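# Two robot arms going in at our returns bench — what happens to the people on it?

**Jolene Goodwin**, Jun 15, 2019

I run the returns and repack room for a company that rents out wooden construction toys to preschools. The sets come back mixed up, and my people sort the parts, check them for damage, put the workbench back together and box it. There are bolts, nuts, boards and the tool pieces, in several colors. We turn over 3000 sets in a good year. Last year it was 2679.

Management has bought a two-arm station from Ferri and wants it running by January. The plan is that the arms do the sorting and the first part of the assembly, and a person does the inspection and the boxing. I've been told nobody will be let go. I've also been told to "rethink the roles," and I don't have anything more than that in writing.

My crew is asking me things I can't answer. Will they still be paid at the assembler rate if they are watching arms instead of assembling? Who gets blamed when a set goes out with a bolt missing? Two of them have been on this bench longer than I have and they are good at it. They can tell a worn thread by feel.

Has anyone been through this with small parts work? I'm less interested in whether the machine is good and more in what the days looked like for people afterward.

---

**Lawal Ojo**

We went through this at Hodau two years ago. Different product, but also small parts with threads, and also two arms over one table. I was a bench worker then and I'm the cell lead now, so take that into account.

What changed, in the order we noticed it:

1. **The pace stopped being ours.** Before, you could do the annoying pieces first and the easy ones before lunch. With the arms you get whatever is next. People disliked this more than anything else and it never came up in the planning meetings. Ask now whether your crew can choose the order of the batches. At our place they could, but only after we complained.

2. **The bench got rearranged for the arms.** Ours was set up by engineers who had never repacked anything. The parts bins ended up behind the person, and we had three sore backs in the first month. Get one of your long-time people in the room when the table height and bin positions are decided.

3. **The work at hand got messier before it got neater.** Parts come in lying flat, standing on edge, or still threaded together, and a mixed table like that is what the arms have to deal with. Somebody has to decide what counts as ready for them. We had a person laying parts out by hand for most of the first year, and that job was not on anyone's chart.

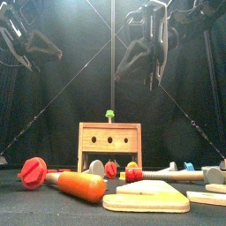

4. **Stops became a job.** An arm drops a nut, or holds a board at a bad angle, and the cell waits for a person. On a bad shift one of us did little else. It takes judgment, and it should be paid as a skilled job. We got the old rate kept for anyone trained to clear stops. It's one paragraph in our agreement and it took four months.

5. **Blame.** Make them write down who signs off a set. If your people inspect, they need the time to inspect. We were given a per-shift target of 2000 parts and the same people were expected to catch every bad thread. Both things can't be done. The target was lowered after the first round of complaints from customers.

On the feel for worn threads: our arms never learned that. We kept a hand check on every threaded part, and the people who used to assemble now do that check. Some of them like it better. One man found it boring and moved to shipping.

I would not count on the January date. Ours slipped, and the weeks when we ran the old bench and the new cell side by side were the hardest of the whole thing — plan extra hours for that.

---

**ciltus_nights**

Not my area exactly, I drive a forklift at Ciltus, but get the "nobody will be let go" part in writing with an end date. Ours was true for one year and then it was "natural turnover" and they didn't replace anyone who left.

---

**Jolene Goodwin**

Thank you both. Lawal, the part about laying things out is useful, I had nobody down for that. I've asked for one of my assemblers to be at the layout meeting and got a yes. The pay question has gone to our head office in Misgate and I'm waiting to hear.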